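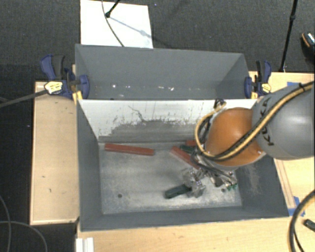 Module 7: Storing Renewable Electricity
Course handout, Department of Energy Studies, Tedorberg College
Module leader: Kanokwan Kaewkla

Purpose of this handout

These notes accompany the lecture on storing electricity from wind and solar power. They should be read before the seminar. Students are expected to know the difference between power (measured in watts) and energy (measured in watt-hours), as set out in Module 2.

1. Why storage is needed

The supply and use of electricity on a grid must be kept in balance at every moment. Output from wind and solar plants follows the weather and the time of day, while demand follows the habits of households and industry. On a clear summer afternoon a region may produce more than it can use, and after sunset the same region may have to import. Storage moves part of the surplus to the hours in which it is wanted.

2. Main methods

Pumped hydro. Water is pumped to an upper reservoir when electricity is plentiful and released through turbines when it is scarce. The method is well established but depends on suitable land.

Batteries. Lithium-ion units respond within a fraction of a second and can be placed close to the point of use. They are normally chosen for periods of a few hours.

Thermal storage. Heat is held in water, stone or molten salt. It may be used directly in buildings, or turned back into electricity with considerable losses.

3. Round-trip efficiency

Round-trip efficiency is the share of the energy put into a store that can later be taken out. A battery charged with 100 kWh that returns 90 kWh has a round-trip efficiency of 90 per cent. Students should state in all written work whether losses in the inverter and cooling equipment have been included.

4. Case for discussion

The Wattanapong district scheme combines rooftop solar panels with a shared battery rated at 16 MWh. Read the planning summary by Uwe Eichhorn and consider the following points.

Who should pay for the battery: the network operator, the residents, or both?
How would the case change if most of the demand fell in winter?
What should happen to the cells at the end of their working life?

5. Coursework

A short report on one storage method is due on 7th February. Reports should be handed in to Gunnlaugur Hafstein at the department office. Requests for an extension must be made in writing before the deadline.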